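From: Arūnas Kuusk
To: cell-maintenance list
Date: Jan 20, 2018
Subject: Re: Gripper center is off after finger change, simulation does not agree with cell

Hello Eustaquio and all,

thank you for the long message, it helped me that you wrote the order in which you did things. I answer between your lines where I can, and after this I write how we do the finger change on our own cell. I put also one view from our simulation.

Eustaquio Barajas wrote:

> We have the Jitau arm with the Marchuk two-finger gripper. In June we
> changed both fingers for the first time. After the change the part
> is always pushed a little to one side when the gripper closes. We
> taught the pick position again and it was good for one shift, then
> it was pushed again.

I would stop with teaching the position again. When you teach again you hide the error inside the program, and the next person who opens the file sees a pick point which does not agree with the drawing. Please put back the old pick point from before June, if you have still the backup, and look for the error in the gripper.

> Both fingers are tightened with the same torque. The screws are new.

This is good, but the order is also important. On our gripper there is a dowel pin for each finger, and if you tighten the screws before the pin is fully down, the finger stands with a small angle. You do not see it with the eye. We found it only with a feeler gauge between the closed finger tips: at the root there was no gap, at the tip there was one.

> In the Trimen simulation everything is correct, the fingers come
> to the part at the same moment. So I think the model is right and
> the real gripper is wrong. Or is it the opposite?

It can be both. In our case it was both, and this cost us a lot of time. The simulation always has the fingers exactly symmetric, as somebody has drawn them. It does not know that you have a worn slide or a pin which is not down. But also the tool point in our model was taken from the old finger length, and the new fingers were longer. So the model was nicely symmetric and still wrong in depth.

Now how we do it. Our cell handles rusty castings which come from the yard, with a thick stem and a wide head. The gripper must take the stem from two sides, under the head. For this reason we care very much where the fingers are in relation to the stem before they close.

First we make the simulation correct, before we touch anything on the machine. We load the model of the part, drive the gripper to the position before the grip, and look from the wrist along the fingers. If one finger is nearer to the stem than the other, we look first at the part frame and only then at the tool frame.

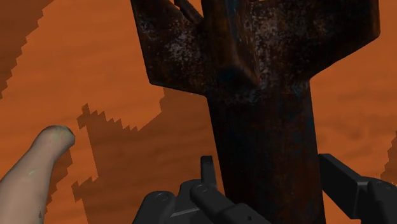
Wrist view in the simulation: stem of the casting between the two black gripper parts, head of the casting at the top.

Please do not mind the shadows with the steps on the ground. It is how the shadow looks in our rendering and I do not use it to judge any distance. In the beginning a colleague tried to measure from the shadow and got a very strange result. The distances we take only from the numbers of the model.

After this we go to the real gripper. I write the steps as they are in our sheet:

1. Arm in service position, air off, pressure let out, lock on the valve. We check the gauge at zero and then move the fingers by hand.

2. Take off one finger only. Clean the seat with a cloth and a plastic scraper. No wire brush, the seat gets scratches and the new finger does not sit flat.

3. Look at the pin. If it has a shiny ring on one side, change it. They are cheap and we have always a bag of them from Hollimus.

4. Put the new finger, press it down on the pin fully, and only then the screws, by hand until they touch.

5. Tighten the screws in two rounds, half value and full value.

6. The same with the second finger.

7. Gauge between the tips, at the root and at the end. Write both values on the sheet.

8. Close on the test bar slowly, with a dial indicator on the side of the bar. The needle should come back to where it started. If it does not, the gripper is pushing the bar and one finger arrives first.

Point 8 is the one which I think will answer your question. If the needle moves and the gauge in point 7 was good, then I would look in the slide and not in the fingers. Take one finger and move it gently up and down with the air off. A worn slide you feel in the hand. Ours was like this at the left side, and it explained why it was good for one shift and then bad: the grease was filling the play, and when the grease went out the finger was dropping again.

> How often do you grease? The manual says one thing and the man from
> service said other thing.

We grease every 600 cycles of the heavy part and we look at the slides every 500, so the look comes before the grease. I know it is more often than needed for a clean cell. Our castings leave rust dust everywhere and it makes a paste together with the grease. Wipe the old grease out first — this is the step people forget, and then they press the dust deeper in the slide. If your parts are clean you can surely go longer, but please check it on your own machine and do not take my value.

> Also in which file do you keep the tool data? We have three copies
> and I am not sure which one the controller reads.

One file only, on the controller. The simulation reads a copy which we export after each finger change, and the old copy is deleted. We had tool 17 in the controller and another tool 17 in the simulation, with different lengths, and for some weeks we thought that the arm lost its calibration. Before you open the gripper I would compare these numbers first, it takes five minutes. Look at the length from the flange to the finger tip. In ours it was the only value which was different.

One question from my side to the list. After the new fingers we get sometimes alarm 92 on the gripper axis when it opens fully, never when it closes. It comes without a pattern which I can see, and after reset it works again. The sensor for the open end was not moved. I suspect the cable at the wrist, at the place where it bends the most, but I did not want to change it in the same week with the fingers, so that I do not mix two causes. Did someone have the same with the Marchuk gripper?

Eustaquio, if you do the test with the dial indicator, please write the value for opening and for closing separately. And tell me if the pin was fully down.

With best regards,
Arūnas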